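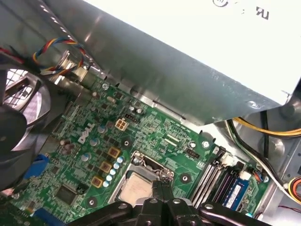

An open desktop computer with a Dell motherboard.

For most of its history, Gullach College kept its former students on index cards. There were 1,135 of them when the alumni office moved into its present rooms beside the library, filed by year of leaving and then by surname, with married names pencilled in where someone had thought to write.

The cards have since been typed into a database, and the office has spent the past year trying to find the people on them. Letters went out first. About 800 were sent, many to addresses that had not been checked in decades, and a good number came back unopened. Emails did better, though mostly with those who left recently.

What has worked best is the branch meeting. Gullach now has 5 of these, the newest in Ghauri, where former students meet on a Sunday afternoon once a term. Members bring old address books and class photographs, and names are passed back to the college — with permission — by the following week.

The college has also set up a mentoring scheme with two local employers, Ferico and Wirkex, both of which have Gullach leavers on their staff. Final-year students are paired with a former student for 7 months and meet at work or on campus.

Places for the next round open in April. Former students who have moved, or who have never heard from the college at all, can send their details to the alumni office by post or leave them at the library desk.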